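Notebook, Wednesday, April – leather conditioner trial, first read-through
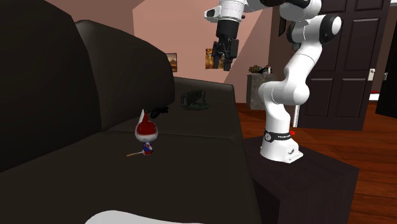 Dark brown leather couch, small red-hatted figurine on the seat. Computer render.

Started 8:40. Kumlow want a yes or no on whether we switch the shop over to Pondus for all finished-leather repair work. Their sales sheet says it "restores suppleness" and cuts surface cracking by a third. A third of what, they don't say. I read it twice looking for a test method and found a paragraph on the scent.

Three products on the bench. Pondus (cream, white tub), Nandus (thinner, more like a lotion) and Từ, the wax we already use, mostly out of habit. Plus the blank, which is a wipe with a barely damp cloth and nothing else. I insisted on the blank. Last time we ran one of these without it everybody agreed the product was wonderful, and then the untreated offcuts from the scrap bin felt just as good a week later.

Strips are pigmented cowhide, dark brown, all from one hide. 116 cut, 30 rejected for scars, loose grain or my own bad cutting near the belly edge. That leaves 86, which doesn't split into four evenly, so two went in the drawer and each group got 21. Labels on the back in pencil. Do not use the blue marker again, it bled through on the pale lot in the winter and we lost the whole set.

Treatment: one coat, rubbed in with cotton, left overnight, buffed. Then the flex machine. I set it to stop every 16 hours so there's a chance to look at the fold line under the lamp before it goes any further.

What I have after the first stop:

Blank – faint creasing, no break in the finish.
Từ – same, slightly duller at the fold. Picks up lint.
Nandus – same.
Pondus – same, shinier.

So at this point the difference between a costly cream and a damp cloth is shine. I would expect that. The color coat on this sort of hide is a plastic film, near enough, and I have never been convinced that much of anything gets through it from the top. If the cream can't reach the fibers it can't feed them, whatever feeding is supposed to mean for something that has been dead and tanned for years. It can fill fine scratches and change how the surface drags under a finger. Customers read that drag as softness. I did too, for a long time.

Tried the weight check to see if anything soaks in. Weighed four strips before treatment, after treatment and after buffing. Pondus went up and came most of the way back down. The rest could be cream sitting in the cut edges, which are raw and will drink anything. Next round, seal the edges first. Should have thought of it before cutting.

Hand feel test at 11:15, four of us, strips shuffled, eyes shut. Asked for softest to stiffest. No two rankings matched. One person put the same strip first and last when it came around twice. I'm not going to report that as a result for or against any of them, but I do think it says something about the testimonials on the back of the tub.

The counterargument, so it's written down: flexing a clean new strip is not the same as ten years of body oil, sun through a window and jeans. Seat fronts and headrests fail long before the backs do, and a flex machine knows nothing about hair grease. It may be that the only thing worth doing is getting the grime off, and any of these would look good if the person using it cleaned first. The Pondus sheet tells you to clean first. So does Nandus. That makes it hard to know which half of the job deserves the credit, and I notice neither of them sells the cleaner separately.

Old invoices, looked up over lunch. 356 couch and chair repairs with a cause written in. "Dry leather" turns up again and again, in at least three people's handwriting, mine included. I can't find one where anybody measured anything. We wrote it because it's what you say when the finish is cracked. I'd like us to stop writing it until we know what we mean.

To do
Seal edges, recut a small set, repeat weights.
Greasy set: lanolin and a bit of salt water on the fold area, leave a week, then half cleaned and half not.
Ask Kumlow where the "third" comes from. In writing this time.
New lamp bulb, the old one flatters everything.

Machine back on at 2:05. Answer to Kumlow for now is no change, keep using up the Từ. The tub of Pondus is on the top shelf with the lid taped – it was drying out at the rim.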